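Chapter 5
Friction: The Force That Holds On

Try something before you read any further. Set this book on a table and push it gently with one finger. Push a little harder, and a little harder again, until it moves. Did you feel that small jump at the moment it broke free? You have just met the two kinds of friction this chapter is about, and you did it without any lab equipment at all!

Friction is one of those subjects that people think they already know. It slows things down, it wears out shoes, it makes a bicycle chain squeak. All true, but look at how much of your day depends on it. You can walk because your foot pushes backward on the floor and the floor pushes you forward. A nail stays in a wall, a knot stays tied, and a pencil stays between your fingers (try writing with a buttered one and you will see what I mean).

The push you felt at first, the one the book resisted, is called static friction. It grows to match your push, up to a limit. Once you go past that limit the book slides, and kinetic friction takes over. For most pairs of dry surfaces kinetic friction is the smaller of the two, so the book seems to leap forward when it finally gives in.
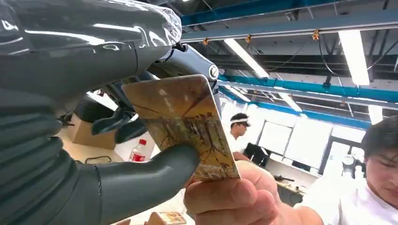
What sets the limit? Two things matter most: how hard the surfaces are pressed together, and what they are made of. We call the first one the normal force. The second gets boiled down to a single number, the coefficient of friction, and you will measure a few of these yourself in Section 2. When Flora Strachan's class ran that experiment with a block of wood on a tilting board, they collected 316 readings over the month of May, and the spread in their results is wonderful to look at. Dust, fingerprints, even a change in the weather can shift the answer.

Here is a surprise to carry with you into the first section. Lay a brick flat and drag it, then stand it on its narrow end and drag it again. The force you need is very nearly the same! Most people guess otherwise, and it took careful work to understand why the size of the contact patch matters so little.

Before you start, make sure you are comfortable drawing force diagrams (see page 74 if you need a refresher). You will also want a spring scale, a flat board, a protractor, and a couple of objects you don't mind scratching.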